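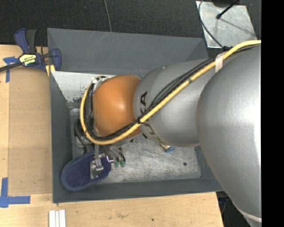

Junpei Yagi
Contributor, Storage & Laundry

Home Browse Topics Unresolved Members Log in

Posted Thursday, April 16, 2026 by Junpei Yagi
Filed under: Household storage > Footwear and soft goods

Storing padded slippers flat in a rigid bin: how to stop the rim from creasing?

I keep house slippers and spare padded soles in a dark grey rectangular bin on a light wood tabletop. The navy piece lying diagonally in the corner shows the resting position I mean: the rounded end goes over the inside of two walls and the rest lies across the bottom. It has a raised rim in a lighter blue and a textured centre.

Pieces stored this way since August have developed a permanent bend near the toe. The crease is worst in the rim. The centre padding recovers overnight if left flat, but the rim does not. My bins are the Storketti low model, and the Aslow slippers I put in them are slightly longer than the short side, so they always end up on an angle.

What I would like to know:

1. Is the rim damage reversible with steam, or is the foam finished?
2. Would a liner help, or does it only take up length I don't have?
3. Does storing them on edge cause a different problem?

I would prefer to keep the bins. The slippers are for guests and sit for months between uses. The room is unheated but not damp.

Viewed 1,717 times

gravel_and_twine

Depends on what the rim is made of. Squeeze it. If it springs back at once it is probably rubber or a dense moulded foam, and a bend in that can usually be relaxed with gentle warmth. If it stays dented for a second or two it is a soft open-cell foam in a fabric cover, and once the cells have collapsed along a fold line they stay collapsed.

For the first type, pack the slipper firmly with a rolled tea towel, hold a garment steamer well back from the surface, and keep it moving. Stop before the fabric feels wet. Lay the slipper on a flat board with a heavy book on the sole and leave it until fully cool. Check that the sole is stitched before you start. Glued soles can lift with steam, and a lifted sole is a worse fault than a crease.

On the liner: a sheet of felt under the slippers protects the bottom surface from grit but does nothing for the toe. The load is at the wall, where the rounded end rides up and the weight of the next pair pushes it down. Either the item lies fully flat or it needs support under the whole curve.

Storing on edge is fine for stitched slippers if they are packed closely enough to stand without leaning. Loose padded soles should not go on edge. They sag in the middle.

Pauline D.

Just get a longer bin. I changed to the Hagedorn ones and never had this again.

ottermeal

Agree with the first reply, with two additions.

Measure the bin at the bottom, on the inside. Many bins taper, so the size on the label is the outside of the lip and the usable length is less. I lost 2 cm that way on a Westar bin. A slipper that fits the top opening can still be forced up the wall once it is pushed down.

Stack soles in pairs, face to face, with a sheet of plain card between each pair. I limit the stack to 10 pairs. Turn the whole stack over when you air the room. Avoid newsprint against light-coloured rims, as the ink transfers.

For what is already creased, try one pair before treating the rest.

Junpei Yagi

Thanks. The rims spring back immediately and the soles are stitched, so I will steam one pair this weekend and measure the bins along the bottom.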